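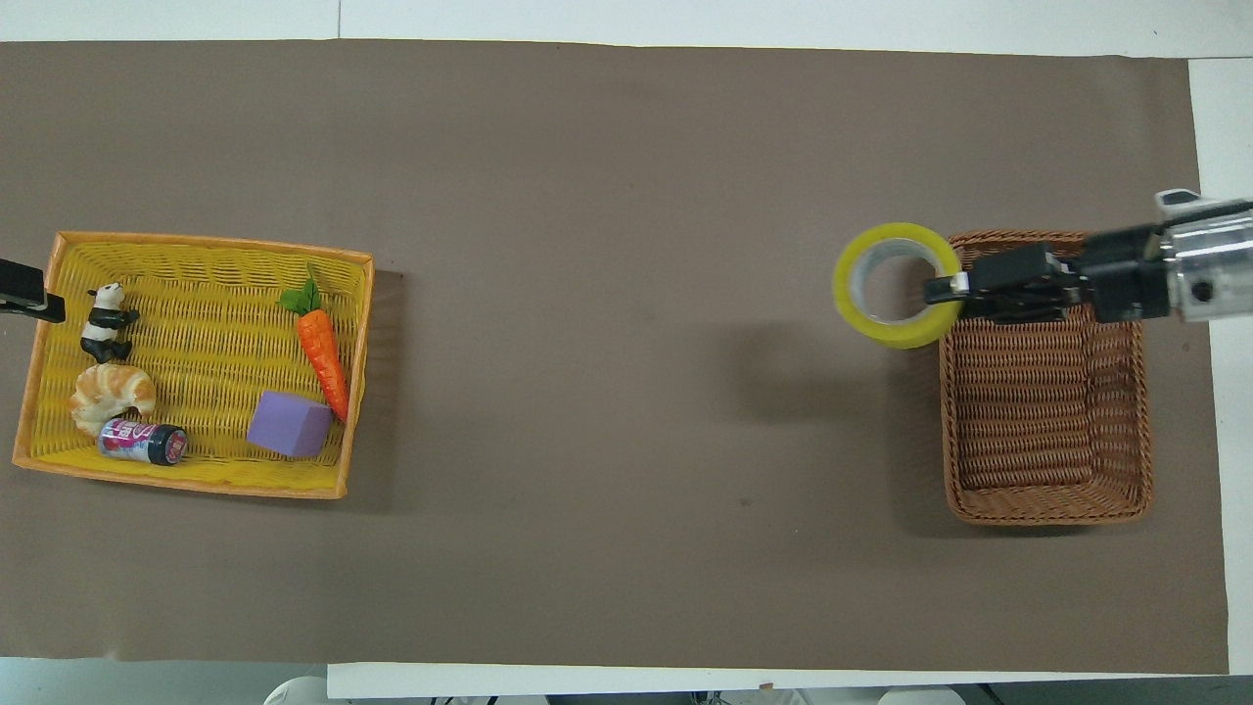 家で犬の爪を切る方法

犬の爪切りは、家でできる手入れの中で、たぶん一番きらわれている作業です。犬もきらいですし、飼い主もきらいです。私も最初の犬のときは自分で切る勇気がなく、毎回サロンへ連れて行きました。今の犬は体重13キロの雑種で、7歳です。この犬の爪はずっと家で切っています。このページには、私が今しているやり方を、順番に書きます。

私は獣医師でもトリマーでもありません。日本語も母語ではないので、言い方が少しかたいところがあるかもしれません。爪や足にすでに問題がある犬、血が止まりにくい病気のある犬、薬を飲んでいる犬の場合は、先にかかりつけの動物病院で相談してください。

爪が長いかどうかを見る

犬を平らな床に、ふつうに立たせます。じゅうたんの上は毛に爪がかくれて見にくいので、板の床かタイルの床がよいです。横から見て、爪の先が床に強く当たっている場合、または爪が床に押されて指が少し横へ向いている場合は、長すぎます。

音でもわかります。廊下を歩くときにカチカチという音がずっと続くなら、そろそろ切る時期です。ただし犬種や歩き方によって、短くても少し音がする犬がいますから、音だけで決めないで、目でも見てください。

忘れやすいのは狼爪です。前足の内側の、少し高いところにある爪のことで、床にふれないため自然にけずれません。放っておくと丸くのびて、先が皮膚にささることがあります。毛の長い犬では毛の中にかくれていますから、指でさわって探します。後ろ足にもある犬がいます。うちの犬は前足だけです。

用意するもの

爪切り。大きく分けて、はさみ型とギロチン型があります。ギロチン型は穴に爪を通して切るもので、小型犬から中型犬までの爪によく合います。はさみ型は、太い爪や、丸くのびてしまって穴に入らない爪に使いやすいです。私はSkonarのはさみ型を使っています。持つところがゴムで、手に汗をかいてもすべりにくいのが気に入っています。同じ形のものなら、ほかのメーカーでもかまいません。大切なのは刃がよく切れることです。切れない刃は爪を切る前に押しつぶしますので、犬はその圧力をいやがります。

人間用の爪切りは、子犬のとても細い爪をのぞいて、すすめません。爪の断面の形がちがうため、割れることがあります。

やすり。切ったあとの角をなめらかにします。私のものは1155円の手動のやすりです。電動のものは早いですが、音と振動に慣れる練習がべつに必要です。

止血剤。犬猫用の粉のものが売られています。使わない日のほうがずっと多いのですが、必要になったときに買いに行くことはできません。ふたを開けて、手の届くところに置いてから始めてください。

ガーゼかコットン。止血剤をつけるとき、また傷を押さえるときに使います。

おやつ。いつものえさより、少し特別なものにします。うちではPuneroのペーストを使います。なめている時間が長いので、そのあいだに足をさわることができます。アレルギーのある犬は、原材料を確認してください。

明るいライト。机の上のスタンドで十分です。昼間の窓のそばなら、いりません。

すべらない敷物。足もとがすべると犬は緊張して、足を引く力が強くなります。風呂場用のマットでも、ヨガマットを切ったものでもよいです。

爪の構造を知る

犬の爪の中には、血管と神経が通っている部分があります。英語ではクイックと呼ばれています。ここを切ると血が出て、痛いです。爪切りがこわいと言う人は、ほとんどこの部分がこわいのだと思います。

白い爪の場合は、横から光を当てると、ピンク色の部分がすけて見えます。そのピンク色の先から2ミリ手前で止めてください。ピンクのすぐ近くまで切る必要はありません。

黒い爪の場合は、外からは見えません。この場合は、うすく少しずつ切って、そのたびに切り口を正面から見ます。はじめの切り口は、かわいた感じで、白っぽい色や灰色をしています。進んでいくと、切り口の中心に、まわりと色のちがう、少ししめった感じの丸い点が出てきます。これが見えたら、その爪は終わりです。点がはっきりしないときも、迷ったところでやめてください。

長いあいだ爪を切らなかった犬は、血管の部分もいっしょに長くなっています。一日で短くしようとすると、かならず血が出る長さまで行ってしまいます。先を少し切って、一、二週間待って、また少し切ります。これをくり返すと、血管の部分もだんだん後ろへ下がります。時間はかかりますが、この順番しかないと、動物病院でも言われました。

足をさわる練習

爪切りを買った日に、すぐ切らないでください。特に子犬と、引き取ったばかりの成犬は、練習の日数を先に取ります。

まず、犬がねむそうな時間に、肩から前足へゆっくり手を下ろして、足先に軽くふれます。ふれたら、すぐおやつをあげます。足を引いたときは、追いかけてつかまないでください。もう一度肩にもどって、さっきより手前で止めて、おやつをあげます。

足先をさわっても平気になったら、次は足を持ちます。持つ時間は、はじめはひと呼吸くらいです。それから指を一本ずつ、軽くはさみます。指の上と下から軽く押すと、爪が前に出ます。この押し方は本番でも使いますから、ていねいに練習しておくと後が楽です。

次に、爪切りを見せます。床に置いて、においをかがせて、おやつをあげます。それから爪切りの背のところを爪に当てて、おやつをあげます。まだ切りません。

最後に、音の練習です。かわいたスパゲッティを犬のそばで爪切りで切ると、爪を切る音とよく似たパチンという音がします。音がしたら、おやつです。うちの犬はこの練習がとても好きになり、台所でパスタの袋の音がするだけで走ってくるようになりました。困りますが、こわがるよりはよいと思っています。

この練習にどれだけ日数がかかるかは、犬によります。うちの犬は三週間かかりました。もっと早い犬もいますし、何か月もかかる犬もいます。

姿勢

小型犬は、ひざの上か、すべらない敷物をしいた台の上が切りやすいです。台を使うときは、一秒でも目をはなさないで、片手をいつも体につけておいてください。落ちてけがをする犬は、少なくないそうです。

中型犬と大型犬は、床でします。私は犬を左側にねかせて、自分は背中側にすわります。ねるのがきらいな犬は、立ったまま、またはすわったままでもできます。立ったままで後ろ足を切るときは、馬のひづめを見るときのように、足を後ろへ軽く曲げて、足のうらを上に向けます。高く上げすぎると腰や股関節に無理がかかりますから、床から少しだけ上げるのがよいです。年をとった犬は、特に気をつけてください。

足を横へ引っぱらないことも大事です。犬の足は前と後ろにはよく動きますが、横にはあまり開きません。爪切りをいやがっていると思っていたら、引っぱられる方向が痛かった、という場合もあります。

家族に手伝ってもらえるなら、一人がおやつの係で、もう一人が切る係になります。おやつの係は犬の顔の前にいて、ペーストをスプーンで少しずつなめさせます。押さえつける係は作らないほうがよいです。

切り方

1 足の毛が長い犬は、爪のまわりの毛を指でよけます。よけにくいときは、古いストッキングを足にかぶせて、爪だけを外に出す方法があります。毛がストッキングの中に残って、爪がよく見えます。

2 利き手ではないほうの手で足を下からささえ、親指を指の上に、人さし指を肉球の下に置きます。軽く押して爪を出します。強くにぎる必要はありません。

3 爪切りを当てる前に、どこで切るかを決めます。当ててから考えると、犬は待つあいだに足を動かします。

4 先のとがったところを、うすく切ります。刃は、足のうらと平行にするつもりで当てます。手はゆっくり近づけ、切る動作は一度で終わらせます。途中で止めると、爪をはさんだままになり、いやな感じが残ります。

5 切り口を見ます。まだ切れるようなら、もう一度うすく切ります。

6 上の角と下の角を、少しだけ落とします。角がなくなると、服やソファの布に引っかかりにくくなります。

7 おやつをあげます。はじめのころは一本切るたびにあげてください。慣れたら、足一つが終わったときだけでもよいです。

8 全部終わったら、やすりをかけます。やすりは一つの方向に、上から下へ動かします。往復させると爪がゆれて、きらう犬が多いです。

一日で全部の爪を切らなくてもかまいません。今日は右の前足だけ、明日は左の前足、というやり方で、何も問題はありません。私も冬のあいだは、夜九時すぎ、犬がストーブの前でねているときに、片足ずつ切ることがよくあります。

血が出てしまったとき

気をつけていても、いつかは起こります。私も何度かしました。まず、声を大きく出さないでください。犬は痛みよりも、飼い主の声でおどろくことがあります。

ガーゼかコットンに止血剤の粉を少し取り、切り口に当てて、しばらくそのまま押さえます。何度もはなして見ると、固まりかけた血がとれてしまいます。時計を見て、二、三分は押さえたままにしてください。粉は少ししみることがあるので、足を引かれる準備をしておきます。

止血剤がないときは、清潔なガーゼで押さえるだけでも、浅い傷なら止まることが多いです。片栗粉や小麦粉を使う人もいますが、動物病院では、できれば専用のものを使うように言われました。

血が止まったら、その日は終わりにします。散歩は短くして、土や砂の上をさけます。なめ続けるようなら、少しのあいだ気をそらしてください。押さえても血が止まらない場合、爪が根もとから折れている場合、次の日に指がはれている場合は、病院へ行きます。

失敗のあとは、練習を少し前の段階にもどします。うちの犬は、一度深く切ったあと、しばらく左の前足を出さなくなりました。爪切りを見せておやつをあげるところからやり直して、また切れるようになりました。

どのくらいの間隔で切るか

三週間から四週間に一度、と書いてある本が多いです。しかし、アスファルトの上をよく歩く犬は爪が自然にけずれますし、庭や草の上が多い犬はあまりけずれません。私はHostovに住んでいたころ、石の道が多くて、後ろ足の爪はほとんど切らなくてよかったです。引っこしてからは公園の草の上を歩くことが増えたので、同じ犬なのに、切る回数も増えました。五月から夏の終わりまでは、昼の道が熱くて散歩が短くなるため、さらに早くのびるように見えます。

カレンダーに書くより、ブラシをかける日に爪も見る、と決めておくほうが続きます。見るだけの日があってもよいです。

よくある失敗

夕食の前の、おなかがすいて興奮している時間に始める。おやつはよく効きますが、じっとしていられません。散歩のあとで、水を飲んで少し落ち着いた時間がよいです。

最後に一番むずかしい爪を残す。飼い主も犬もつかれたころに、一番むずかしい爪になります。私は狼爪を先に切ります。

逃げた犬を追いかけて、続きをする。犬は爪切りを見ただけで逃げることをおぼえます。逃げたら道具をしまって、べつの日にします。

刃を手入れしない。使ったあとは、爪の粉をブラシで落とし、かわいた布でふきます。切れ味が悪くなったら、交換します。私の爪切りは刃だけを換えることができないので、全部買いかえました。

しかる。しかっても足は動きます。

自分でできないときは

どうしてもこわい、または犬がかもうとする場合は、無理をしないでサロンか病院にたのんでください。うなる、歯を見せる、体がかたくなって目の白いところが見える、というのは、もうやめてほしいという合図です。そこで続けると、次はもっと早くかもうとします。

前の犬はHaverfordという小さいサロンに通っていました。そこでは、たのめば飼い主の前で爪を切って、持ち方や角度を教えてくれました。初めての人は、一度そのように見せてもらうと、文章で読むよりずっとよくわかります。見学ができるかどうかは店によりますので、予約のときに聞いてください。そばに飼い主がいると落ち着かない犬もいて、その場合はことわられることもあります。

病院では、健康診断のついでに切ってくれるところが多いです。黒い爪の犬なら、どこまで切ってよいかをそのとき聞いておくと、家で切るときの目安になります。

猫の爪切りについても質問をもらいましたが、猫の爪は出し入れができて、持ち方も道具も少しちがいます。べつのページに書く予定です。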